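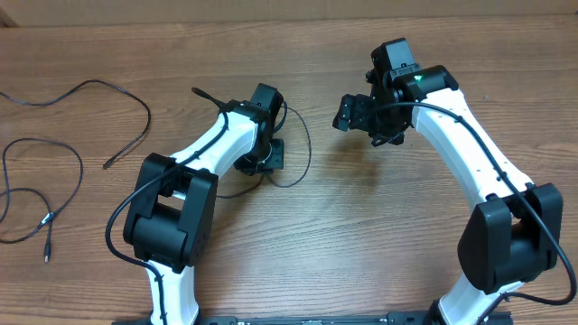
*Two robotic arms over a wooden tabletop.*

The tourist office in Plondau would like you to come in November. Its new walking trail, the Cattaneo Path, climbs 6 miles from the old station to the ridge at Cemerholm, and the leaflet promises "a forest on fire with color." I went on the strength of that sentence, which was my first mistake.

The larches were gold, I'll grant them that. They were also mostly on the far side of the valley. On our side there was spruce, planted in rows after a storm took down the old beech, and spruce looks the same in every month of the year.

Laine Kuusk has walked this ridge since she was a girl and now leads groups up it. I asked her where the color was. "Lower down, by the stream," she said. "They didn't send the path that way. Too muddy for the brochure."

The signboards are handsome and there are far too many of them. One asks you to stop and listen to the silence. I stopped and heard the Pistent road, which carries trucks all day just below the trees. Another gives the height of the ridge as 1413 feet and invites you to feel the change in the air. I felt my knees.

Debora Valentini, who runs the trail office, told me 92 people signed the guest book in the first month and that she expects 2000 a year. Maybe so. I'd want to know how many came back.

On the way down I left the path and followed the stream with Kuusk. There were a few beeches left, with wet copper leaves up to our ankles and a smell of mushrooms. We met one man and his dog. My boots took three days to dry.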